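Why your kitchen drawer is full
Speaker notes, Truvau evening talks, May

Slide 1. Wait for the coats to come off. Ask who has a drawer that won't open the whole way. All hands, usually. Mine has been jammed since 2000 by a ladle.

Slide 2. The Fellero catalogue, old edition. 39 pages, and 10 of them are things for cutting eggs. Pause here. Let them read the one about the egg cuber.

Slide 3. Why we buy single-use gadgets. We buy the cook we plan to be - the one who makes fresh pasta after work. Don't be smug, I own two pasta machines. Mention the cherry stoner if the front row looks friendly.

Slide 4. The Meesuk peeler. Same shape for decades, dull to look at, works. Pass mine round. Get it back this time.
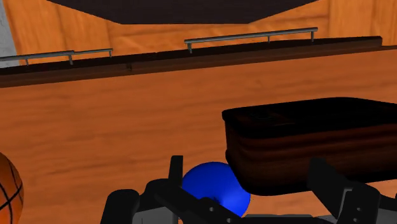 Slide 5. The box test. Empty the drawer into a box, put the box in the hall, fetch things as you need them. After a month, look at what's still in there. In my house it was nearly everything, plus a key to somewhere in Ilau.

Someone will ask about melon ballers. Say it depends on the melon and move on.

Slide 6. What to do with the leftovers. Charity shops are full of them already - skip the joke about garlic presses, it died last time. Questions until the urn is ready. Bring own clicker.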